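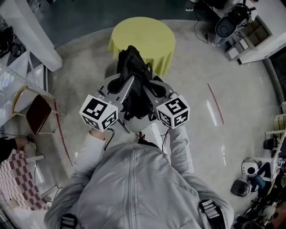
Notes on Keeping a Household Repair Record

2025-03-28

Readers of this blog have asked on several occasions for an account of the repair record maintained in my household, and in particular for the form in which entries are made. The following sets out the present arrangement. It replaces the shorter post published last June, which should no longer be relied upon with regard to the numbering of entries.

Purpose of the record

The record exists to answer two questions: when an item was last repaired, and what was done to it. It was begun after the purchase of the house in Holumbridge, when it became clear that the previous owners had carried out a good deal of work and written down none of it. A valve under the kitchen sink had been replaced with one of a different thread. The cost of discovering this was $220, including a second visit by the plumber, and the first page of the record is devoted to that valve.

Form of entries

Each entry occupies one line in a bound notebook. The line gives the date, the room, the item, the work carried out and the name of the supplier of any part. Prices are entered in the right-hand margin in pencil. Ink is used for everything else.

Loose receipts are kept in an envelope glued inside the back cover. The envelope has been replaced once. Receipts printed on thermal paper fade within a few years, and these are now photocopied before filing.

A spreadsheet was tried for one winter. It was well organized and seldom opened. Work of this kind tends to be done with dirty hands, at a distance from any computer, and entries were put off until the details had been forgotten. The notebook hangs from a hook by the cellar door and has a pen tied to it.

What is recorded

All work on plumbing, heating, wiring, windows and the roof is recorded, whether carried out by a contractor or by a member of the household. Paint is recorded by maker, color name and finish, with a brushed sample on the page. The hall is painted in a shade sold as Limeo, a pale green that has since been dropped from the range -- the sample has allowed two successful matches at the paint counter in Akurton.

Light bulbs are not recorded. Batteries are not recorded, with the exception of those in the smoke alarms.

Small appliances were left out at first and were added after the matter of the Cronin kettle, which was descaled, rewired and finally discarded over a period in which no one could say how much had been spent on it.

Matters still under review

The treatment of the garden remains unsettled. The fence and the gate are entered under the house. The shed has its own page, which is now full, and the question of whether a second volume should be opened for outdoor work has been deferred until the gutters are finished.

There is also the question of an index. The notebook now holds over 100 entries and finding an older one takes longer than it should. An alphabetical list by room has been started on the last four pages. It has reached the laundry room.

Correspondence on the subject of fading receipts is welcome and may be left in the comments. Questions about the kitchen valve have been answered in full under the earlier post.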